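Satin stitch puckers inside the hoop, what am I doing wrong?

Posted Thursday, July 17, 2025 by Bukola Igwe

I am filling leaf shapes with satin stitch on a cotton pillow cover. Each leaf is a little under an inch wide at the middle. The first two came out fine. From the third one on, the cloth pulls in along both edges of the leaf and there are small ridges between the shapes. When I take the hoop off it gets worse. I use two strands of floss and a 6 inch plastic hoop. The cloth is plain cotton, washed once before I started. I have tried pulling less but then the long stitches sit loose and catch on my ring.

Should I pick the leaves out and start over, or can it be pressed flat at the end? There are a lot of leaves left to do.

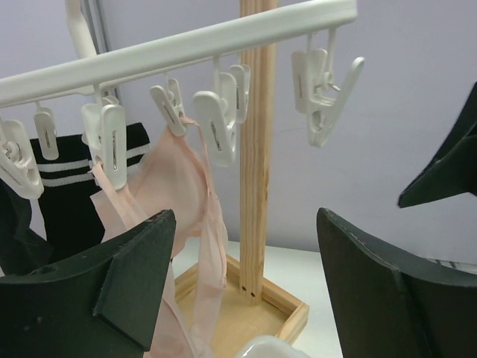 Mendonça wrote back that a leaf that wide is too much for one satin stitch across. Split it down the center vein and work each half on its own, slanting the stitches toward the tip. The stitches are then half as long and you don't have to pull them tight to make them lie flat. Do a line of split stitch around the outline first and bring the needle up just outside it. That line holds the edge so the cloth does not draw in.

For the hoop, wrap the inner ring with cotton tape or strips of old sheet. Plastic hoops slip, and the cloth gets slack while you work without you seeing it. Tighten it again every time you thread the needle. It should sound a bit like a drum when you tap it. Take the hoop off when you stop for the day.

I would pick out only the worst leaf and see how the new way goes. Snip the stitches from the back, in the middle, and pull the ends out with tweezers. Don't try to unstitch with the needle. The holes mostly close up if you scratch them lightly with a fingernail.

Gomela

Pressing helps some. Put the piece face down on a thick towel, cover it with a damp cloth and press, don't slide the iron. Small ridges will go. If the thread was really pulled tight they come back after a wash.

Also one strand gives a smoother leaf than two but takes twice as long. I did a table runner with one strand in April and would not do it again.

Vosness

Use stabilizer.

Bukola Igwe

Thank you. I took out the third leaf and did it again in two halves with the outline first. It is much flatter. I had not wrapped the hoop yet, so I will do that before the next one. The first two leaves don't match now because they have no center line, but I may add a row of stem stitch down the middle of those and leave them.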